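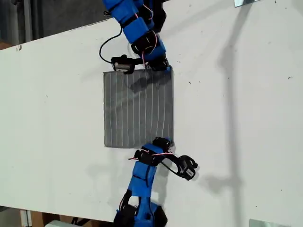

Ticket: Replacement sleeves and spare fingers for the two-arm folding table, budget question

Status: Open, waiting on purchasing
Opened by: Folding bench, Hundel workshop
Sent to: Equipment planning
Date: 16th December

Hello all, and thank you for getting back to us so quickly on the last one!

We're trying to put together our equipment request for the new year and we've gotten a little stuck, so I'm opening this as a ticket in the hope that somebody who knows the Revon price list better than I do can set us straight. The work is the gray striped cloth, laid flat between the two arms, with one arm at the top edge and the other down by the bottom right corner. Both arms wear the blue sleeves, and those sleeves are the first thing on my list.

What we need priced:

Sleeves, blue, full set for both arms. The quote from November says 145 per set, but it doesn't say whether a set covers one arm or two (you can see why that matters to us).
Gripper fingers, black, one spare pair for each arm. Listed at 70 a pair.
Cable clips. The black cable on the upper arm hangs in a big loop off to the left, and I'd love to have it tied in closer. A bag of 30 would keep us going for ages.

Our whole allowance is 1,000, and I was hoping to leave enough of it for a new tabletop. The white one has picked up specks and scuffs, mostly on the right side, and while it does no harm to the cloth I'd like a clean surface before we start on the Brusen order.

Reply from equipment planning

Thanks for laying it all out! A set is one arm, I'm afraid, so please put down two, which makes 290 for the sleeves. The fingers are 140 for both pairs. I've left the clips off the request because we have some in the stockroom and you're welcome to them. Before I price a tabletop, could you tell me if the metal brackets at the edges have to come off first? Björklund charges separately for refitting, and I don't have their rate yet.

Reply from folding bench

Oh, that's a help, thank you. So 430 before the tabletop, and 570 left over. I've had a good look at the brackets and I can't tell how they're fixed without getting underneath, so I'll do that once the bench is free and write back here. Please go ahead with the sleeves and fingers in the meantime, and hold the tabletop line open for us until the Björklund rate comes in.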